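Bench diary: fingertips and wrist cameras
Saturday
Posted by barnomano_bench
2 comments

Started with the controller update on both arms. The Cumeck firmware wants the gripper zero set with the fingers fully closed, and the old routine set it open, so every stored width was wrong by the full stroke. Rewrote the offsets by hand and checked them against the gauge block. The left arm agreed first time. The right arm needed a second pass after I found the encoder cable clip had been put back on the wrong side of the joint.

The question for the day was whether to stay with the Vernutgate fingertips or go back to the Araújo pair. The Araújo tips are wider and softer and they hold a tea packet well, but they fold under a foil bag when the approach is shallow. The Vernutgate tips come to a narrow edge and will get under a seal. Their weakness is grip on anything glossy, where the contact patch is small and the bag turns about it.

Set the closing force limit at 90 on the controller's own scale for both arms and left it there. The wrist loop ran at its default. I tried 2,000 for the current filter constant and got a clean trace with too much lag to be useful on a bag, so that went back down before the comparison. 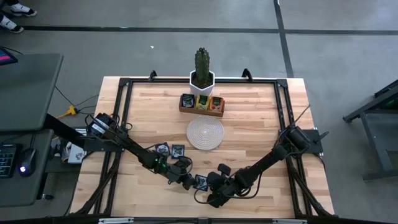
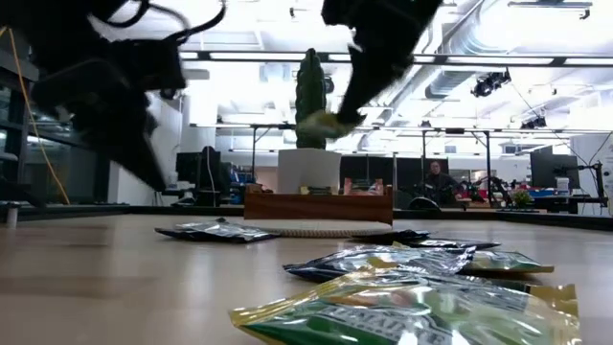
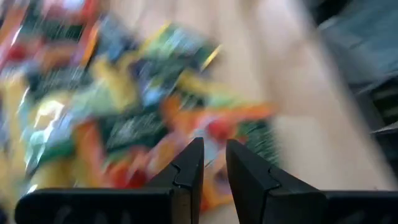
Top: both grippers at a square card. Middle: a yellow-green item in one gripper, by the cactus. Last: wrist view over the snack packets, fingers open.

The wrist camera is the weak part of the setup. During a fast traverse the fingertips stay sharp and everything behind them goes to streaks, and the packet detector returns nothing until the arm has slowed. Shortening the exposure helps, at the cost of noise in the dark foils. The fixed camera has the same trouble with the arms themselves but keeps the table steady, and I would sooner take the coarse position from there and use the wrist view for the last part of the approach only.

Glare is a separate problem. The overhead lights put a white patch on any wrapper lying at the wrong angle, and the detector splits one bag into two. A polarising film on the wrist lens is worth an afternoon. It will lose light, which works against the shorter exposure, so the two changes have to be tested together.

Flat cards are still awkward. Coming straight down, the tips press the card into the table and cannot get under it. Sliding it first works better — slow, though, and the arm has to know where the table height is to a finer figure than the present calibration gives.

Log stopped at frame 2,453 when the disk quota tripped. Moved the older runs to the second drive and restarted.

To do: table height calibration, film for the lens, longer tie on the right arm cable. Leave the Vernutgate tips on for now.

Share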